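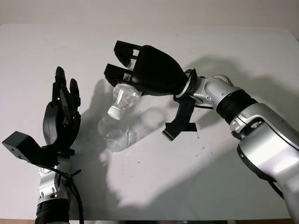 # How do you go shopping for a robot?

Imagine your school has saved up to buy a robot. Hooray! But where do you start? You can't just grab one off a shelf next to the cereal, and there are hundreds of different kinds. Buying a robot takes lots of planning, plenty of sums and quite a bit of arguing about fingers. (Really!)

Let's follow a pretend shopping trip for a place called the Folmont Workshop, where people want a robot to help sort empty bottles for recycling.

## Start with the job

The first question is always the same: what do we want it to do?

At Folmont, the job is to pick up a bottle, turn it the right way and pop it in the correct box. So the shoppers write down everything they know about bottles. How wide are they? Are they squashy or stiff? Do they roll away when you nudge them? Clear plastic ones can be tricky, as a robot's camera may see the table straight through them!

## Grippers or hands?

A robot arm needs something on the end of it, and you often choose that part separately. Look at the two arms at the top of the page. One has a gripper with two chunky black fingers, and it is holding a clear bottle with a white cap. The other has a hand with four slim fingers and a thumb, a bit more like yours.

Try this at home. Pick up an empty plastic bottle using only your thumb and one finger. Easy! Now try to unscrew the cap with that same hand, without putting the bottle down. Much harder -- and that's why people get so excited about robot hands with more fingers.

More fingers usually means more motors, though, and more motors usually means more money. If two fingers can do the job, you might save your pennies for something else.

## Time for some sums

To make the numbers friendly, we'll use a made-up kind of money called Flukoras. Folmont has 243 Flukoras to spend. Here is the first shopping list:

| What we need | Cost in Flukoras |
|---|---|
| Two arms | 160 |
| One two-fingered gripper | 20 |
| One hand with lots of fingers | 45 |
| A strong table | 7 |
| Spare cables and screws | 3 |
| **Total** | **235** |

That leaves 8 Flukoras. Phew! But wait... has anybody paid for the lessons? People need to learn how to use the robot safely, and lessons cost 20 Flukoras. Now the list comes to 255, and that's 12 too many!

What would you do? You could swap the clever hand for a second gripper and save 25. You could save up for longer. Or you could buy one arm now and the other next February. Grown-ups who buy robots have to make choices just like these.

## Measure twice!

Robot arms need room to swing and stretch. Before buying, people measure how far each arm can reach and mark out a safe space around it. With two arms on one job, they also plan how to stop them bumping elbows -- or whatever robots have for elbows!

## Your turn

Choose a job you'd love a robot to do. Draw the robot, give it a name (ours is Skorkimero) and write a shopping list with prices in Flukoras. You have 243 to spend, and don't forget the lessons!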